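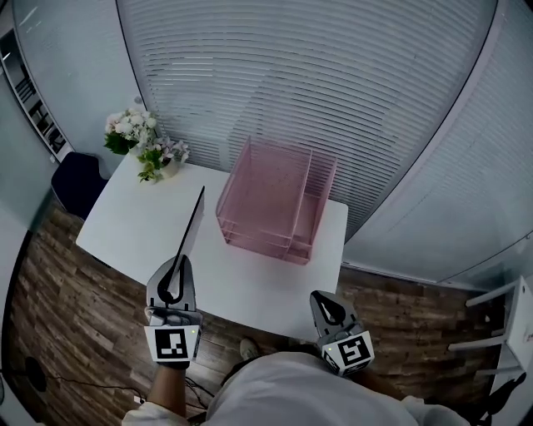
A pink mesh desk organizer and a pot of white and pink flowers on one of the tables at the Dumlao Street study rooms.

Study rooms above the Skanovbridge library will reopen to the public in March with new tables, new flooring and a set of desk supplies that visitors can use without signing anything out.

The rooms have been closed since the summer, when a leak from the roof ruined most of the carpet and two of the old bookcases. The town paid for the roof. Furniture and supplies came out of a separate fund of almost $900 raised at the library's fall book sale, along with a discount from Vorkus, the office furniture shop on Bestodska Avenue.

Honeylyn Padilla, who manages the rooms for the library, said the money went further than she expected once the big items were settled.

"We had the tables, and then we had a pile of pens and rulers and sticky notes with no place to live," Padilla said. "The old rooms had coffee mugs for that. People kept drinking out of them."

Each table will get a mesh organizer with a low compartment in front and a taller one behind it. Padilla said she picked mesh so staff can see from the door when something needs refilling. The organizers come in pink, gray and black, and the color will tell visitors which room a set belongs to. Pink is for the quiet room at the back, gray is for the group room and black is for the computer desks.

Small potted flowers will also go on the tables in the quiet room. Padilla said those can be moved to the windowsill by anyone who needs the full tabletop for maps or large drawings, and should be put back before closing.

The wood-patterned floor replaces carpet that dated from when the building was a savings bank. Regular users had asked for something easier to clean, and the planks were laid in both study rooms and the hallway. Felt pads are on order for the chairs. Until they arrive, visitors are asked to lift chairs when they move them.

Tables can be used free of charge by anyone with a library card. The group room can be reserved for up to two hours at a time and costs $5 for groups that are not based in town. Reservations open at the front desk at 10 a.m. on the first day of the month, and phone requests will be taken after noon.

The library is still looking for supplies in good condition, mainly scissors, staplers and clear rulers. Padilla said she does not need more pens. A local insurance office dropped off a box of 100, and 87 of them worked.

Donations can be left at the front desk during regular hours. Larger items, including lamps and shelving, should be cleared with staff first, as storage on the second floor is limited to one closet. The elevator at the Dumlao Street entrance is running again and stops at the study room level.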